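Feltton Cell Preview – try grippers, arms and cameras before you order

Feltton Cell Preview is a paid service for workshops which want to compare equipment for a small robot cell and have not yet bought it. You send us your part, a plan of your bench and the list of models you hesitate between. We build the cell in simulation, run the same task with each candidate, and return the recordings together with a table of results.

The service was started by Mathis Gaillard, who spent many years fitting grippers to arms that had been chosen by somebody else. It is made for people who must decide soon and have no test bench free.

What you can compare

Grippers: two-finger parallel models, with narrow or wide fingers. Our library has the Rutance 400 and the Rutance 600, and your own finger shape can be loaded from a drawing.
Arms: one or two arms on the same bench, with the base position moved in small steps.
Cameras: fixed on a wall, low beside the bench, or looking down at the floor. We render the view from every position you want to consider.
Controllers: the Uranier 218 and the Roussel 502. The task file stays the same and only the controller settings change.

A two-arm bench cell, rendered from three camera positions: 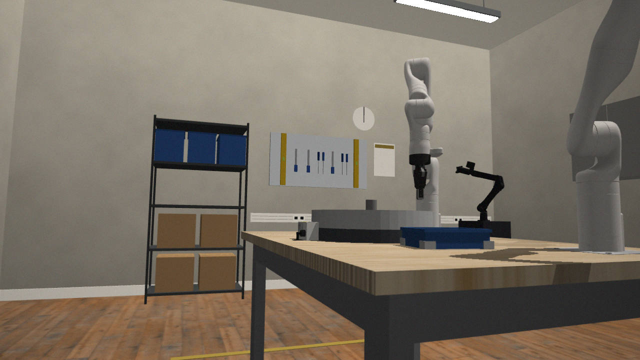
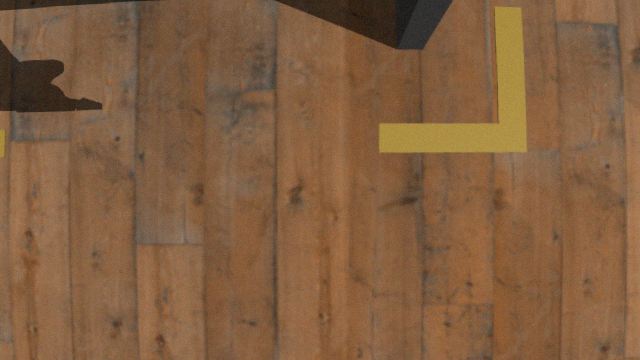
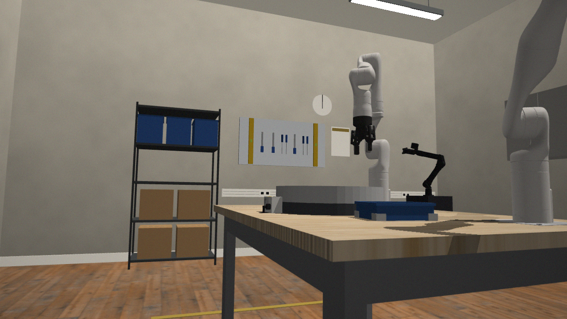
Camera choice takes more time than most customers expect. We recommend that you ask for at least three positions, even if you think you know already which one you will use. A high position helps to judge the distance between two arms. A low one shows better the height of the fingers over the work. For each position we give you a short note on what is hidden by the arms during the task, and at which step of the task this happens.

For the gripper comparison, every model receives the same list of pick points. We record the successful picks, the dropped parts and the contacts with the tray. If a finger touches something it should not touch, the run is stopped and marked in the table. We do not remove bad runs from the results – you receive all of them.

What the preview cannot tell you

Friction is a model, and oily or very soft parts behave differently in reality. For such parts we advise you to borrow one gripper for a real trial before you order. Cable routing is also not included. Lighting is adjustable, but reflections on polished metal should be checked with a real camera.

What we need from you

A drawing or scan of the part, its weight, and the surface material.
Bench size and height, and any fixture that must stay where it is.
The models to compare, up to four in one order.
The cycle time you would like to reach.

Delivery and changes

The results are sent as a download link with the recordings, the table and the cell file. You can open the cell file with our free viewer and move the camera yourself. One round of changes is included, for example another base position or a different finger length. New models added after the start are charged separately.

Orders received before the end of April still include the second controller without extra cost. Please write to us in English or in French, and mention if your drawings are confidential, so that we send you the agreement first.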